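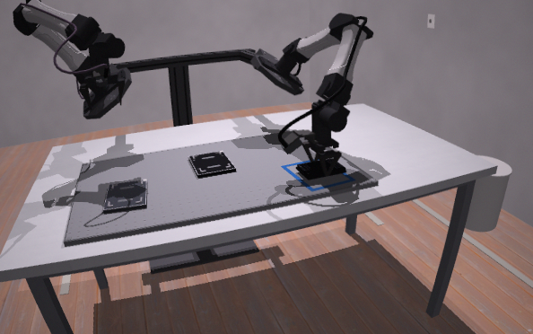 Ticket 2332: Right arm sets the tray down behind the blue square

Status: Solved, waiting for one check on the real table
Category: Simulation / placing tasks
Project: Astura two-arm table, shared workshop in Neltby
Scene package: Brokwood
Controller: Zavala, one for each arm

Description of the problem

Good evening. We are building a two-arm table in our workshop and we test everything in the simulated copy before we let the real arms move. Both arms hang from one gantry beam over a white table. On the table is the perforated board, and on the board are three square trays. The task is simple to say: the right arm takes a tray, carries it to the blue square and puts it down flat inside the line. The left arm has no work in this task and should stay up.

With the old scene file this worked well. After I changed to the new one, the right arm often puts the tray down too far back, towards the beam. It is always the same direction. The gripper closes correctly, the tray does not slip, and the arm reports "place finished" without any error. So the controller believes that everything is in order.

I ran the task 100 times during the night and saved the results. In 63 runs the tray was outside the line, fully or in part. The other runs were accepted by the checker, although I would not be happy with all of them. In some the tray was touching the line.

What I tried before writing

1. Restarted both Zavala controllers and loaded the default settings again. No change.

2. Made the right arm slower for the last part of the way down. The movement looks nicer now, but the tray goes to the same wrong place.

3. Removed the wrist camera from the right arm in the scene file. I suspected its weight was pulling the wrist to one side. No change, so I have put it back.

4. Moved the cable attachment higher on the forearm. Also no change. I will keep it, the cable hangs better like this.

5. Measured the distance from the beam plate to the tabletop in the file. It is 342 mm, the same as on our real table. I checked it twice with a steel ruler, and another member of the workshop checked it after me.

First reply from support

Thank you for the clear report. The error is always in one direction, and this usually means a wrong reference point somewhere. A weak motor or bad grip would give errors in all directions. Please tell us two things. Is the board at the same angle in every run, or does your scene turn it a little at each reset? And is the target position saved relative to the table, or relative to the board?

Please also stop the simulation just before the gripper opens and save the state. We would like to see where the arm thinks the target is at this moment.

My answer

The board is turned a little at each reset. I switched this on together with the new scene file, and I am sorry that I did not write it in the ticket. We want the arm to learn that the board can lie differently. In our workshop people push against the table and the board is never exactly where it was in the morning.

For the target position I had to look in the file. The blue outline belongs to the board, so it turns with it. The number that the arm uses is calculated separately, in the table's coordinates.

I stopped the simulation as you asked and saved the state. The printed target and the position of the outline are different. When I set the board angle to zero, they agree completely. I think we are close now.

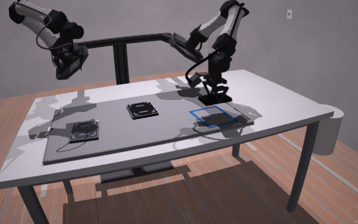 Can the target be calculated once when the program starts, and then used for all runs?

Only if the board stays in the same position for all runs. When the board is turned at reset, the target must be calculated again after every reset, and after the board has its new angle.

Second reply from support

Your finding explains it. In the new scene file the reset does its steps in this order: clear the table, calculate the target, turn the board, put the trays on it. The target is calculated for the old angle, and one step later the board moves away from it. Near the middle of the board the difference is small. Your blue square is at the right end, far from the point around which the board turns, so there it becomes large.

Please change the order as follows:

1. Clear the table.
2. Turn the board.
3. Wait until the physics has settled.
4. Put the trays on the board.
5. Calculate the target from the outline's position on the board.
6. Move both arms to their start position.

Step 3 is easy to forget. Without it the board can still move by a small amount while the trays are being placed.

My answer

I changed the order this morning, before breakfast, and it took less time than making the coffee. In the first runs the trays went inside the line. Then I had one strange run where the right arm stopped high above the board and did not come down. The log said "target out of reach".

I looked at the angle for this run. The board was turned so far that the blue square came very close to the limit of the arm – a real limit, which our hardware would have too. I made the allowed angle smaller and the message has not come back.

While I had the file open, I also moved the view to the end of the table and looked along it towards the filing cabinet. From this side it is much easier to judge how the arms stand to the board. 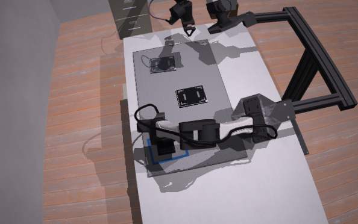 I have saved this view as the second camera, and I will use it for all placing tasks from now on. With the front view only, the right arm and its shadow hide a part of the board, and a small error towards the back is hard to notice. I lost two evenings because of this.

There is one more thing, which is maybe a wish for the Brokwood package. The checker accepts a tray that touches the line. For our work this is too generous. I have written a stricter rule for myself: all four corners must be inside. If you are interested, I can send the file.

Third reply from support

Good to hear. Please do send the rule, we will add it as an option and leave the default as it is. The wrong reset order will be corrected in the next version of the scene file. Until then, please keep your own copy and do not run the automatic update, it would write over your change.

Still open

– Run the full night test again with the new order and the strict corner rule.
– Try the same task with the left arm, with a second square at the other end of the board.
– On the real table: mark the two largest allowed board angles with tape and drive the right arm slowly to both, gripper empty.

I will close the ticket myself after the tape test. The real arms are switched off until March, when the new power supply should arrive.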